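Thursday bench check — returned display stands and table pieces

Stock room, Koltemar building, bench 2
Filled in by: Tirta Wibisono
Passed on to: Nadhirah Sinaga

I started this one at 5 because the front was quiet, and I'm putting my comments in as I go. Nadhirah, you asked for "more than ticks" last time, so you only have yourself to blame!

BEFORE ANYTHING GOES ON THE BENCH

Surface wiped and dry: OK. I used the plain cloth, not the blue ones (they leave fluff everywhere).

Grit, staples, old tape: OK now. Found one staple by the back edge and binned it.

Surface damage: OK. There's a shiny patch in the finish when the light hits it, which I took for wear at first, but I ran my hand over it and it's smooth. No lifting, no splinters.

Lighting: Passable. The lamp buzzes. I've been saying this for ages.

WIRE PIECES

Lay each one flat and leave it alone for a moment before you judge it. If you press on it straight away you'll flatten out the very wobble you're looking for (I did this for most of September, sorry).

Sits flat: OK on the yellow ring. I pushed down at a few spots along the curve and nothing rocked.

Joint where the straight bar meets the ring: OK. It's a small rounded joint, so I went over it with a fingertip and then with the cotton ball. If the cotton snags, the piece comes off the pile, even if you can't see why.

Finish: OK. Check the underside of the rod too — that's where chips hide, and a chip down there will scratch a customer's table long before anyone spots it. I love this mustard color, by the way. Can we get more of it?

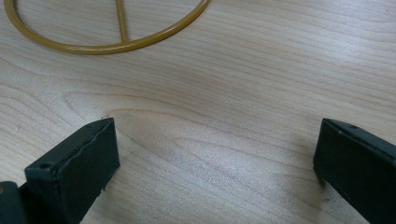 FOLDING PIECES

Hinges: One to fix. The tall Merkton stand pinches when you close it. I've tied it shut and put a tag on it, number 2189. Please don't put it out, even if we're short!

Feet and pads: Two pads missing on the low one. New ones are in the Adulgate box, second drawer, under the string.

Locking catch: OK on all of them. Open and close each one a few times with the stand on the floor, fingers well away from the fold.

PACKING AWAY

Weight per crate: Keep it under 20 pounds. One of the Tuhumury crates came back a lot heavier than that and I split it before lifting.

Wire pieces wrapped: Not done yet, we're out of paper. I've put them on the top shelf with cardboard between them for now.

Walkway clear: OK, once I moved my own bag.

LEFT OVER FOR NADHIRAH

Order wrapping paper and foot pads. Ring somebody about the lamp. Have a look at 2189 and tell me if it's worth a new hinge — I'd say yes, but I'm fond of it.

Signed, Tirta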